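Brimville Community Help > Cars & Driving > Buying and Owning

Should I wait for the facelifted Hidon or grab the current one while there's a deal?

Posted by PetraInBrimville

Hi everyone! Long post, sorry in advance. My old hatchback finally gave up (head gasket, and the garage wanted more than the car is worth), so I'm shopping for a small five-door and I've pretty much settled on the Hidon. I drove the current one at the Magagula dealership out past the mall and I loved it. Light steering, you can see out of it, and the back seats fold flat without you having to pull the headrests off first, which drove me crazy on my last car.

Here's my problem. The sales guy let slip that the facelifted version is coming in September. New bumpers, different headlights, a bigger touchscreen and, he thinks, blind spot warning on the middle trim. He couldn't tell me the price. He did tell me he'd take a chunk off the current one if I signed before the end of the month, and he has 2 left in the blue I want.

My drive to work is 39 miles each way, nearly all highway, so I do care about blind spot warning. I also care about not being carless till fall. Right now I'm borrowing my sister's wagon and she is being very nice about it, but I can tell the niceness has a limit!

So do I wait or do I buy? Has anyone been through this with a facelift before? Does the old one drop in value like a rock the minute the new one shows up? And is a bigger touchscreen even something I want? I kind of like knobs.

Also, if anybody has the smaller engine, how is it getting up the hill on the way out of town with people in the back?

Kumaresan Kurian
Member, Owners' Corner

I did exactly this two cars ago, so I can tell you how it went for me. I bought the outgoing model with a fat discount, the new one came out a few weeks later, and for maybe a month I noticed every single one I passed on the road. After that I stopped caring. It was the same car underneath. Same engine, same gearbox, same seats, and mine had the better looking wheels if you ask me (my wife says I'm biased).

On value, yes, the old shape drops a bit sooner, but you already got that money back up front if the discount is a real one. The trick is finding out whether it is. Don't compare his offer to the sticker. Call another dealer and ask what they'd sell the same trim for, out the door, with the fees in. The Veltberg Road place quoted me a number over the phone in five minutes. If your guy is only knocking off what everybody else is knocking off, he isn't giving you a deal, he's clearing his lot, and you can push. Ask for winter tires or the first couple of services. They hate cutting the price any further but they'll throw in stuff from the parts counter all day long.

I've had the current Hidon for a while now with the smaller engine. With just me in it, it's fine. With four adults going up that hill you need to drop a gear and keep your foot in it, and it gets loud. It'll hold the speed limit, it just lets you know it's working. On the flat it's happy. For your commute I'd drive the bigger engine too before you decide, because the trim you want may come with it anyway.

The thing I'd look at hard is the cargo area, and I don't mean the number in the brochure. Take your own junk to the dealer! I showed up with a stroller, a cooler and a big duffel, and the salesman looked at me like I was moving in. But I found out the stroller only goes in sideways with the shelf out, and I was glad to know it before I signed anything. 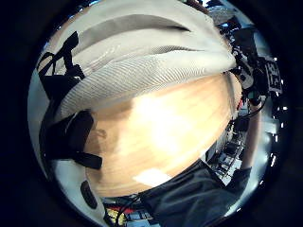
Page 2

Kumaresan Kurian (continued)

Okay, it split my post, so picking up where I was. Load it up, shut the hatch, then sit in the driver's seat and look in the mirror. If all you see is duffel bag, you'll be seeing that on every road trip for years.

About blind spot warning. I have it on my wife's car and not on mine. It's nice on the highway, I won't pretend otherwise. But a lot of people have their door mirrors set too far in, so half of what they see is their own car. Lean your head almost to the window and set the left one till you just barely see the side of your car, then lean to the middle and do the same on the right. Feels weird for a day or two. You should still turn your head and look, obviously, with or without the little light.

I wouldn't wait four months for a maybe. He "thinks" it's on the middle trim. These things move up a trim between the rumor and the showroom all the time. If he could show you a spec sheet I'd say something different.

hatchback_dee

wait!! first year of the new screen will be buggy but they fix it with updates, and the new headlights look so good. i saw the spy photos. the old one looks like a toaster now

Roundabout Ron

I'm going to disagree with both of the above, a little.

With a commute that long you'll be spending a lot of time in this thing, so whichever one you get, take it on the highway for the test drive and not just around the block. Get it up to speed and listen. I test drove a different small car at lunchtime in town, thought it was lovely and quiet, bought it, and then found out it roared on concrete. It was the tires, mostly. I swapped them when they wore out and it was a different car, but I had a long wait till then.

About the screen. On the current Hidon the heat and fan are on real knobs. If the new one moves those into the screen you'll be poking at it with gloves on in January. I'd ask about that before anything else on the list.

Then there's insurance. Get a quote on both if you can. When my neighbor and I compared, his newer version of the same car cost him 80 dollars a year more than mine, and the agent said it was the headlights and the sensors in the bumper being expensive to replace. May be different with your company, so call and ask. It takes no time at all.

And if your sister's patience really is running out, ask Magagula about their loaner fleet. They sell those off when the new model comes in, low miles, usually still under warranty. You might end up with the current shape for quite a bit less than the blue one, but you don't get to pick the color. Mine was beige. I've made my peace with it.

PetraInBrimville

Thank you all so much, this helped a ton! I called the Veltberg Road place like Kumaresan said and their out-the-door price on the same trim was lower than the "special" one I was offered, before any haggling. So I'm going back with that in my pocket and I'm going to ask about the loaners too. Ron, I could live with beige. I could not live with heat controls in a touchscreen!

I'm bringing all my stuff for the cargo test and I'll post again once I've driven the bigger engine up the hill.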